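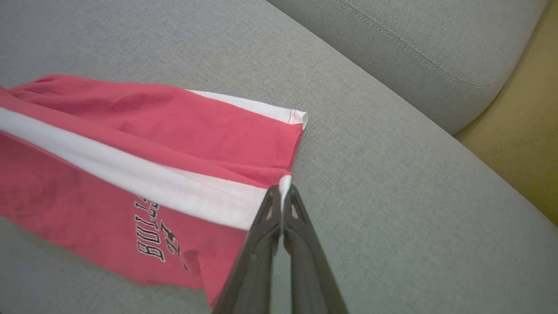 Skiltthorpe > Holiday flats > Before you book > Questions we get asked

Questions we get asked

We've been letting the flats at Skiltthorpe for a good while now, and the same handful of things comes up in nearly every email. Katherine Muñoz, who looks after bookings, has put the answers together here, and she's still very happy to hear from you if yours isn't among them.

What time can we arrive?

Any time from four in the afternoon. If your train gets in earlier, do ring us in the morning and we'll tell you how far along the cleaning is. We can nearly always take your bags in at the office, even when the flat itself isn't ready, and there's a nice flat walk along the harbour to fill an hour (the bakery shuts at two, so go there first!).

What are the flats called, and how do they differ?

There are two. Salteo is on the first floor, sleeps four and gets the morning sun in the kitchen. Castaño is up another flight, sleeps two, and has the better view and the smaller bathroom. People who've stayed in both tend to be quite fierce about their favourite, and we keep well out of it.

Is there a washing machine?

Yes, in both flats, under the worktop to the left of the sink. The quick wash is fine for beach things and sports kit, and takes rather less time than the dial would have you believe. Please shake the sand out on the balcony before anything goes in, as the filter is a fiddly one. You'll find a clothes airer behind the bedroom door and a box of powder in the cupboard, and you're welcome to use as much as you need.
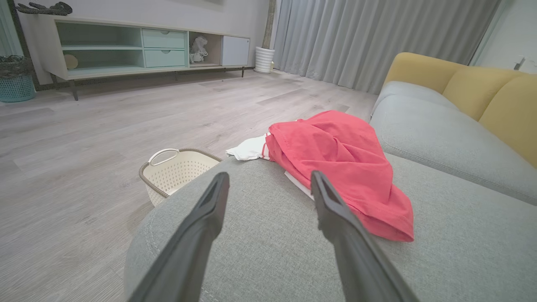
How much is the deposit?

We ask for 25 per cent when you book and the rest a month before you come. A week in Castaño in January is £253, and the same week in Salteo is £281, heating and bed linen included. Summer prices are on the bookings page, and I'm afraid they do go up a fair bit.

Can we bring the dog?

One well-behaved dog in Salteo, with pleasure. Castaño has very steep stairs, and we've seen a few older dogs look up at them and sit straight down again, so we say no dogs there.

Where do we park?

On the street behind the church, which is free overnight. Rigoberto Arango at the Drasora café lets our guests use his yard in the busy weeks, but do pop in and ask him before you leave the car.

What if we leave something behind?

It happens all the time, mostly chargers and swimming things. We keep everything for a month and will post it on if you cover the stamps.

Comments

Bev T: Stayed in Salteo with my sister and her two boys. Could you say if there's a cot? We had to bring ours.

Katherine: Hello Bev, there is one now! Just mention it when you book.

oldmarrow: The church street fills up by six in August, so get there early.

Related pages

Getting here by train and bus
Tide times and safe bathing
Summer prices
Where to eat in Skiltthorpe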